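# Catgut

Catgut is a tough natural cord made from the intestines of sheep, goats or cattle. It has strung harps and fiddles, driven clocks and lathes, and closed wounds, and few materials have led such a busy life in so many trades at once.

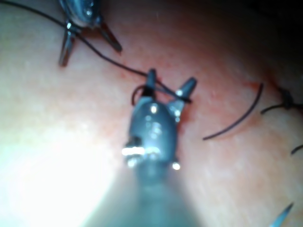
Mereana Tautahi objects that the article should be filed under "gut string," as the players she knows hardly ever say catgut, and the name makes newcomers worry about cats. The point is fair for music. In medicine and in older trade records, though, catgut is the usual word, and it is kept here.

## Name

Cats were not the normal source, and no one is sure how the word came about. One idea is that it was shortened from "cattlegut." Another ties it to "kit," an old word for a small pocket fiddle – a lovely thought, but hard to prove. The word was already in use in English by around the end of the 1500s.

## How it is made

The work starts with fresh intestine, which is cleaned, stripped of fat and scraped down to its strong inner layers. Makers then soak it in an alkaline bath, sort the strips and twist them together while they are still damp. The twisted cord is stretched on a frame to dry, then rubbed smooth and polished.

The strength comes from collagen, the same protein that makes tendons so tough. How the strips are sorted matters enormously. A thin fiddle string may need only a few of them, while a heavy bass string takes many more, and one weak strip can spoil the whole length. Iulian Moldovan, whose small workshop in Ormsby makes strings for early instruments, twists his by hand and leaves them on the frame for 4 days. He turned out 300 strings in his first year and now makes 3000.

## In music

Gut was the leading string material for European bowed and plucked instruments for centuries. It gives a warm, slightly grainy sound with a lively attack, and players who come to it from steel are often amazed at how much the bow can draw out of it!

It does ask for patience. Gut takes up water from the air, so its pitch wanders with the weather, and thin top strings fray and snap. A fine wire wound over a gut core, a method known from the 1600s, allowed low strings to be much thinner and brighter. Steel and nylon took over most of the market during the 20th century, but the revival of early music brought gut back in a big way. At the Godport winter school, held each January, Lucyna Kwiatkowski teaches an evening class on tying frets, which are also made of gut on lutes and viols.

## In medicine

Gut has one quality that no silk or linen thread could match: the body breaks it down. Stitches placed deep inside could be left there. Physicians of the ancient world already knew of gut as a thread for wounds, and in the 1800s surgeons learned to treat it against infection, which made it far safer.

Plain gut loses its strength fairly quickly. Gut treated with chromium salts, called chromic gut, holds longer and was a real step forward for slow-healing tissue. Synthetic absorbable threads have replaced both in much of the world – they behave more predictably and cause less inflammation – yet gut is still used in some places, including in animal care.

## Other uses

Clockmakers liked gut for hanging the driving weights of longcase clocks, and many restorers still choose it. Treadle lathes were run with round gut belts, tennis rackets were strung with it, and the best archers' bowstrings in some regions were gut as well. Natural racket gut, now mostly from cattle, is still prized for its spring.

## Care and storage

Gut strings keep best in a cool, dry place, loosely coiled and away from sunlight. A light wipe of almond or walnut oil helps stop them drying out, but the part touched by a bow should be kept free of oil. Stray hairs that lift from a worn string can be trimmed close with nail clippers.

## See also

- Horsehair
- Lute
- Rosin
- Sinew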